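Press Room search Type keyword and hit enter

Filed under: Company News, Apparel, Community

Grenari Opens Garment Repair and Resale Service in 11 Cities

July 19, 2026

Grenari, the knitwear and outerwear retailer, today announced the opening of Grenari Mend, a repair and resale service that will accept sweaters, cardigans and coats at company stores in 11 cities. The service is open to all customers and covers clothing from any maker, whether or not it was purchased from Grenari.

Customers may bring a garment to the service counter during regular store hours. A member of the staff will examine it, write up the work needed and quote a price before anything is sent out. Small jobs, including loose buttons, dropped hems and snagged stitches, will be finished in the store. Larger jobs will go to the company's new workshop in the former Alipour hosiery mill, where knit fabric can be rewoven by hand and worn cuffs and collars can be rebuilt.

"A good sweater should outlast the season it was bought for," said Banafsheh Hashemi, director of customer services at Grenari. "Our stores have been asked for years where a person can take a pullover with a hole in the elbow. We can now answer that question at our own counter, and the answer is the same for a sweater that came from one of our competitors."

The workshop employs 21 menders, many of whom trained in the hosiery trade before the mill closed. It occupies the second floor of the building, which was leased in the spring and fitted with new lighting, linking machines and steam tables. Two of the mill's original cutting tables were kept and are in use for sorting and for final inspection.

Yarn matching has been assigned to a separate group within the workshop. The group maintains a library of 3000 yarn samples, filed by fiber, weight and color, so that a repair can be made in a thread close to the original. Where no close match exists, the customer will be called and offered a choice between the nearest shade and a visible repair in a contrasting one.

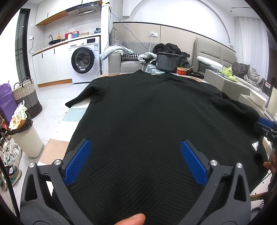

Garments that customers no longer want may be handed in at the same counter. Each item will be cleaned, repaired where necessary and offered for sale on a marked rack in the store where it was received. The customer will be given store credit once the item has been accepted, and the amount will be set by a printed schedule available at the counter. Items that cannot be sold will be passed to Skesel, a textile recovery firm, which will sort them by fiber content and return usable wool to spinners.

Grenari will not accept garments with fur trim, leather garments or items that have been treated with waterproofing sprays at home. Customers are asked to wash or dry clean their clothing before bringing it in and to empty all pockets. Moth damage can be repaired in most cases, but affected garments must be placed in a sealed bag, which any store will supply on request.

Prices begin at a flat rate for button replacement and rise with the size and difficulty of the repair. Most store repairs will be ready in 3 business days. Workshop repairs will take longer, and the expected return date will be printed on the customer's receipt. Finished garments may be picked up in person or shipped to a home address for an added charge.

Jivel, which has carried freight for Grenari's stores since the company moved into coats, will transport garments between the stores and the workshop. The collections have been added to existing delivery routes, and reusable fabric sacks will take the place of cartons. Each sack carries a numbered tag that corresponds to the customer's receipt.

The company will also hold evening mending classes at selected stores beginning in the fall. The first classes will cover darning, duplicate stitch and the care of heavier knits, including the correct way to fold and store them. Instruction will be given by menders from the Alipour workshop. Needles and yarn will be provided, and those attending may bring a garment of their own. Registration will open on the Grenari website, with places limited by the size of each store.

"The menders asked for the classes before we did," Hashemi said. "They would like to see fewer sweaters come in with a small hole that was left to become a large one."

Gift cards issued by Grenari may be used toward repairs. Store credit earned through resale may be applied to repairs, classes or new merchandise, and does not expire.

About Grenari

Grenari designs and sells knitwear, coats and accessories for adults and children through its own stores and website. The company's buying, design and repair operations are managed from its head office.

Media inquiries may be directed to the Grenari press office.

Tags: clothing repair, knitwear, resale, store services

Share 21 Comments 3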